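Chapter 7
Rivers and the Land They Drain
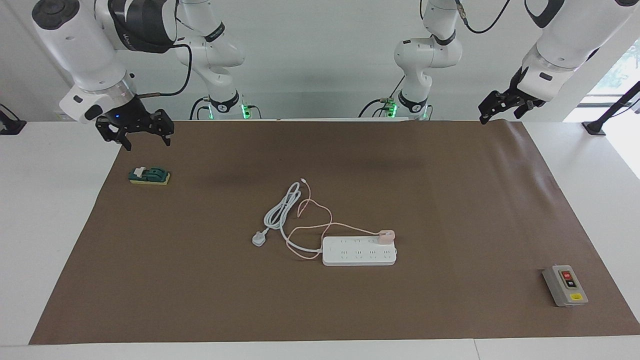
Why does a river keep flowing when it has not rained for weeks?

Most of the water in a river during a dry spell comes out of the ground. Rain that fell earlier in the year has soaked down through soil and rock, and it seeps slowly into the bed and banks of the river. This steady supply is called baseflow.

The area of land that feeds a river is its catchment. The edge of a catchment is the watershed, a line that usually follows the highest ground. Rain falling on one side drains to one river, and rain falling on the other side drains to its neighbour.

In this chapter we follow the River Merent from its source on Trarkcombe Moor, 659 metres above sea level, to the tidal flats at Joltis. The catchment covers 1783 square kilometres. The upper part is granite with a thin cover of peat. Water runs off it quickly, and the streams there can rise within two hours of heavy rain. The lower part is chalk, where much of the rain sinks in and may take months to reach the river.

The difference shows clearly in the flow records. The hydrologist Kauko Kettunen compared gauges on the two rock types over a single year. On the moor, yearly rainfall reached 2581 millimetres, and the streams rose and fell sharply after each storm. On the chalk the rainfall was far lower, and the flow changed little from one week to the next. It was highest in February, after the winter rain had filled the rock.

Section 7.1 explains how rain becomes river flow. Section 7.2 deals with erosion and the shape of the valley, which is nearly 177 kilometres long. Section 7.3 looks at floods and how towns prepare for them. Section 7.4 compares the Merent with the Ccori, a mountain river fed mainly by melting snow.

Key words for this chapter: baseflow, catchment, discharge, infiltration, run-off, tributary, watershed.

Before you start, find the river nearest your school on a map and trace it upstream as far as you can. Mark each place where a tributary joins it. You will need this map again in Section 7.2.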